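Clearances, Outlines and Blue Parts: Lợi Lục on Laying Out a Peg Board

2nd October
By the Jumbridge Workshop Notes desk

Lợi Lục draws peg boards for Sevow, a small shop that supplies fit-and-insertion boards to test benches and training rooms. The current layout is filed as drawing 3531. It is a white rectangular sheet with printed outlines and a set of blue parts, among them a gear with a short vertical post and a cylinder. We spoke about how the layout was settled, what wears out, and why most of the effort goes into parts of the board that users rarely comment on.

Lục began with the outlines. The first versions had none. Parts were located by their slots alone, and a user who had removed everything had to consult a sheet of paper to put it back. "The outline is documentation," Lục said. "It sits where the part sits, so it can't be lost and it can't be out of date. If I move a slot on the drawing, the outline moves with it."

The outlines are drawn slightly larger than the parts. Lục's reasoning is that a line hidden under a seated part gives no information, while a line that shows evenly all the way round gives a quick check on position. If the margin is wider on one side, the part is off center or has been put down at an angle. The width of the margin was changed twice before the drawing was released. At first it was too narrow to read at arm's length, and then so wide that users took the printed line for the edge of a recess.

Color was a shorter discussion. White was chosen for the sheet so that the outlines would print clearly, and blue for the parts because it stands apart from the sheet and from the dark table coverings many customers use. Lục tried gray parts early on and dropped them. "On white, gray reads as a shadow. You look at the board from a low angle and you can't tell a part from the shade of the part next to it." 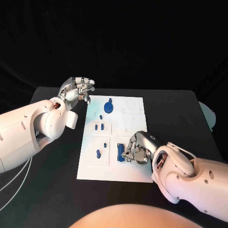

One reader of our June piece on fit gauges had written in to object to high-contrast boards in general, arguing that a layout which is easy to see trains people to depend on seeing it, and that a plain board in a single color is the better test of fit. Lục had read the letter and agreed with half of it. A single-color board is a reasonable second board, in Lục's view, but a poor first one. When an insertion fails on a single-color board, it is hard to say if the part was misplaced or the clearance was wrong. With contrast, the first cause can be ruled out by looking.

Clearance took up most of the conversation. Drawing 3531 calls for a nominal 0.2 mm between a round peg and its hole. Lục described this as a working value, arrived at by trial. Tighter holes gave good results on new boards and poor ones after a few weeks, once dust and handling had built up on the pegs. Looser holes let a cylinder lean. A leaning cylinder is still counted as inserted by most users, and the result sheet then shows a success that an inspector would reject.

"Round parts are the forgiving ones," Lục said. "You only have to get the position right and hold it upright. A part with a flat or a corner has to be turned as well, and that's where the time goes." For this reason the corners of the slotted parts carry a small chamfer on the lower edge. The chamfer is left off the upper edge, so a part put in upside down will usually catch at the mouth of the slot.

The gear is a different case. It was added at the request of Flasport, a customer that wanted a part whose final position depended on its neighbor. A gear can be lowered onto its location correctly and still stop short if the teeth land crest to crest with those of a second gear. The remedy is a slight turn while lowering. Lục considers it the most useful item in the set and also the one most often returned, nearly always for damaged teeth. 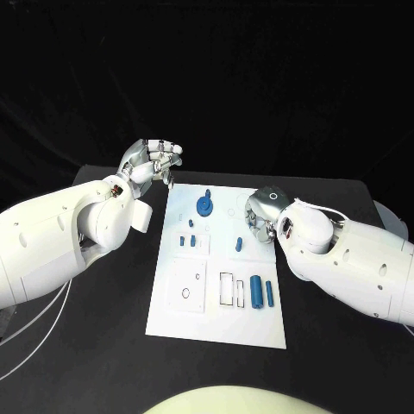

Storage is the other cause of damage. Lục asks customers to keep the sheet flat and to bag the parts separately. Boards left leaning against a wall take on a bow, and a bow of even 2 mm across the sheet is enough to tilt the outer holes. The short side of the sheet measures 205 mm, a size picked to suit the shelf trays at Kong, where the boards are packed. Lục would have preferred it wider -- "there's not enough room between the top row and the edge" -- but a wider sheet would have needed a new tray.

Sevow has shipped over 30 boards to this drawing. Returned sets are measured before repair, and the readings are kept with the drawing. Lục says hole wear has so far been concentrated at the front edge of each hole, the side nearest the user, and puts this down to parts being dragged toward the body on removal instead of lifted straight out. A deeper grip on the taller pegs is being drawn up, though the change has not been approved.

Asked what customers should check when a new board arrives, Lục gave a short answer. Seat every part once, look at the margins, then turn the gear by hand through a full revolution and feel for a tight spot. If there is one, mark the tooth and send the gear back with the mark still on it.

Last updated: same day, to correct the position of the chamfer.

Recent items
Fit gauges for small holes, part two
Keeping printed sheets flat in storage
Reading wear marks on removable pegs
Shelf trays: inside dimensions and what fits
Letters: plain boards and colored boards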